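When Abenezer Admasu talks about the fault that stopped his two-armed cell, he grins like somebody describing a favourite film. "It was a lovely fault," he says. "Horrible to have, lovely to find."

Admasu looks after the handling cells at Plimell, a small workshop that tests grippers and the software that drives them. The cell in question is called Palto, and it has two arms that share one table. They pick things up, turn them, pass them across and set them down again, for hours at a stretch. In September, Palto started dropping things.

"The left arm would pick up perfectly," he says. "It would lift, it would start to turn the wrist, and then the fingers would just let go. No alarm, no error on the screen. Open fingers and a clunk."

It happened on 21 runs before he pulled the cell out of service. He is very firm about that part. A gripper that opens when it hasn't been told to is a safety matter, he says, even when the load is light and the walls are up, because people reach in to reset the table. "I had my own hand in there on the Sunday, picking up a dropped part. I went home and thought about that quite a lot."

The first suspect was the software, and a colleague, Farooqui, spent two days reading through the logs. They were spotless. The controller had never sent an open command. What it had done, each time, was lose touch with the gripper for a moment and then find it again, and the gripper had been set up at the factory to open whenever it lost contact.

"Which is a fair choice if you're worried about trapping someone's fingers," Admasu says. "It's a rotten choice if you're holding something over somebody's foot!"

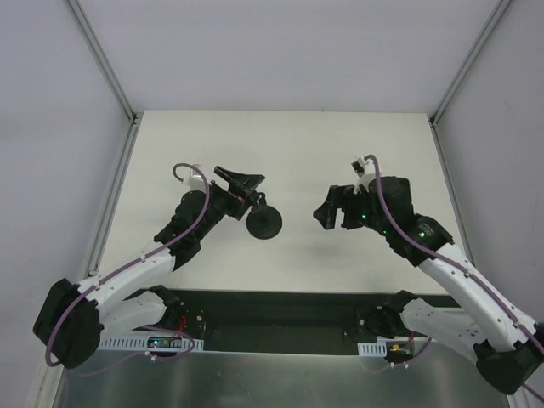 Losing contact meant a cable, and the hunt for it is the bit he enjoys telling most. Every wire that leaves the wrist has to survive the whole arm moving underneath it, and the bends are where the trouble lives. He points out the purple one on the left arm, which loops over the black wrist, runs along the white forearm under its ties and then has to get round the elbow. The gripper on that side has hold of the black piece with the round base, and he asks me to imagine the wrist rolling over from there. "Where does the slack come from? That's the question. That's the whole question!"

On Palto the answer was that there wasn't any. One tie on the gripper's own lead had been pulled too tight, too close to the joint, and every roll of the wrist tugged at the plug. He found it by moving the arm by hand, at a crawl, with a meter on the line — three times without luck, then a flicker on the fourth.

The repair was a new lead, a wider loop and a tie moved further back. The bigger change was to the settings. The gripper now holds its grip if contact drops, the arm stops where it is, and neither arm will move again until a person has looked and pressed reset. Opening the fingers by hand is a separate step, with its own button outside the wall.

Would he have caught it sooner with better alarms? He thinks so, and he is cross with himself over it. The lost contact was being logged all along, in a file called Preto that he had stopped opening. It now comes up on the main screen in red.

"I love these machines," he says. "I really do, I could watch them all day. But you've got to go and look at the boring bits, the ties and the plugs. I check them every morning now, before I've even had my tea."

Comments (3)

gantrygirl
Lovely read. We had the same thing with a tie on a wrist joint and blamed the firmware for a fortnight. Cut the tie, fault gone.

M. Tolland
Hold on lost contact is right for a load overhead, but please make sure there's a way to free a trapped hand with the power off. Does the button outside the wall still work then?

old_sparks
Moving it by hand with a meter on the line. Still the best tool in the box!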